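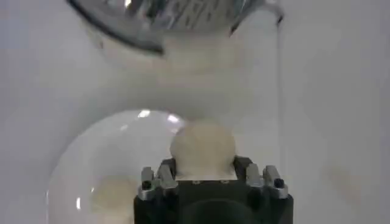 Nurhan Kozan had played the ferryman's widow for eight nights in a church hall in Jinport, and on the ninth morning she was told the play would be going to the festival at Omanero.

She was pleased, and then she read the letter again. The slot was at ten past eleven at night. The venue was the upstairs room of a carpet shop, and the company would have to bring its own lamps.

"It holds two hundred," said Bangash, who had written the play and also drove the van.

"Does it say that?"

"It says it held two hundred for a wedding."

They left in September with the set tied to the roof. The set was a door and half a boat. At Pesten the rope gave way and the boat slid down over the windscreen, and they spent an hour in a lay-by tying it back on with a washing line bought from a garage. Nurhan said her lines to the hedge while Bangash did the knots. She had trouble with the long speech in the second act, the one about the bell, and had never got through it the same way twice.

The first night in Omanero they had 2 people. One was a man who had come up to ask the price of a hall runner and stayed out of politeness. The other was a woman in a green coat who sat in the back row with her bag on her knees.

Nurhan came to the bell speech and lost it. She stood by the half boat and looked at the floor. Music was coming up from the street, a drum and somebody singing badly. She waited until it had passed, and by then she had found the line, or one near enough.

Afterwards Bangash counted the takings, which did not take long. The woman in the green coat was still in her seat.

"My mother used to stop like that," she said. "In the middle of telling you a thing. You had to wait for her."

"I forgot the words," said Nurhan.

"Yes," the woman said. She put on her gloves. "Are you on tomorrow?"

"Every night until the end."

The woman nodded and went down through the carpets. Nurhan helped Bangash carry the door to the wall, and then she sat in the boat and took her shoes off.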